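Purple Light, Blue Pegs
An open day at Vaton's workshop in Plirbridge, and a long hour next to a slow pair of hands

1 April 2021

Doors at ten, coffee gone by quarter past. Parking a mess — the lot behind the old Grukwood depot holds maybe half the cars that wanted in. I left mine by the canal and walked.

Vaton has been in this building since November. Before that they were two rooms over a tire shop, and before that, a rented bench. Now there's a loading bay, a front desk, a wall of name tags and a list of talks, most of which ran long. They'd given out 300 tickets for the day. Over 70 people were in line before the shutter went up, plenty of them students, some with kids on shoulders.

The welding cell drew the crowd. Sparks will do that. There was also a box sorter from Mbeki, the packing firm across the river, that threw parcels down a chute at a speed that made people step back. Loud. Good fun. I watched for five minutes and had the idea.

I stayed longest at the back, behind the drapes, where the loading bay noise drops off and the lighting was strong and purple when I came in. Two arms, a dark table, a white board. Small blue parts. Each part has a place it is supposed to go, and the job is to get it there with fingers. That's the whole show. No music, no countdown.

The hands are the thing. Most factory arms end in a clamp or a suction cup, and most factory arms are right to. A clamp is cheap and it does the one job all year. These have jointed fingers with silver knuckles, and they curl down over a peg the way yours would if you were picking a screw out of a drawer.
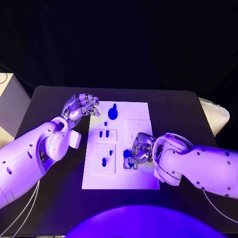
Slow, though. Be ready for that. A kid next to me gave it a minute and asked if it was broken. It wasn't. One of the engineers leaned over and said the pace is set low for visitors, and that they've run it quicker with the room empty. How much quicker, she wouldn't say. I asked twice.

What she did talk about, at some length, was letting go. Grabbing a peg is the easy half, she said. Opening the fingers without dragging the thing sideways or tipping it over — that's where the weeks went. They logged 700 practice placements on one small peg before they moved on to the next shape. Her favorite part of the job is the log, she told me, and I beleive her, she had a copy of it on a clipboard.

Grip is the other headache. Squeeze too hard and a smooth round part can shoot out like a wet lemon seed. Too soft and it twists on the way over. People sort this out at about age two and never think about it again. The arms have to be taught it part by part, and a thick cylinder and a thin one count as two separate lessons.

Then the boards. There's more than one kind of layout. On some, the parts go into raised plates and holders, so there's a hole or a slot to aim for and the part more or less tells you when it's in. On others it's just outlines printed flat in black. A rectangle, an oval, a circle. Nothing to catch the part if you're off by a hair. I'd have guessed flat was easier. The engineer said no, flat is worse, at least for anything that can roll.
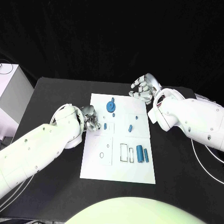

So is any of this headed for a real production line?
Not this year. Vaton's plan is to start with kitting, the dull job of laying out small parts in trays so that a person can build something from them, and a first trial at Mbeki is penciled in for the fall. The arms would work beside the regular staff on short runs, the sort where the parts change every few days and a custom clamp never pays for itself.

Price came up, of course. A man in a feed store cap asked it straight out from the second row of the noon talk and got a long reply with no number in it. Later on I heard that the hands cost more than the arms do. Didn't get that confirmed. Worth asking if you go.

The noon talk itself — skip the first half. Company history, slides of the tire shop, a joke about the plumbing. The second half was good. They showed a chart of failures sorted by cause, which I've never seen a firm do at an open day, and the biggest bar by a mile was "part not where expected." Not software, not motors. Somebody bumped the table. They've since bolted the table down.

A shop owner from Grukwood was taking notes the whole way thru. She makes hinges, has a staff of nine, and can't find a tenth. She wasn't sold. Her parts are oily and nothing in the building was oily, was how she put it. Fair point and I heard the engineers pass it along to each other afterward.

I went back to the drapes before I left. Fewer people by then, and the ones who were there had gone quiet, the way people do around a chess game. Someone's grandfather had found a chair. He told me he'd assembled carburetors for most of his life and wanted to see how the thing handled the small pegs. Asked what he thought. "Needs to sit up closer," he said, and went on watching.

If you're going: the next open day is set for November, same building in Plirbridge. Tickets are free but the talks are capped at 100 seats, and the noon one fills first. Closed shoes or they won't let you near the welding. Bring your own coffee. The canal side has parking until six, after that they lock the gate, and I only just made it.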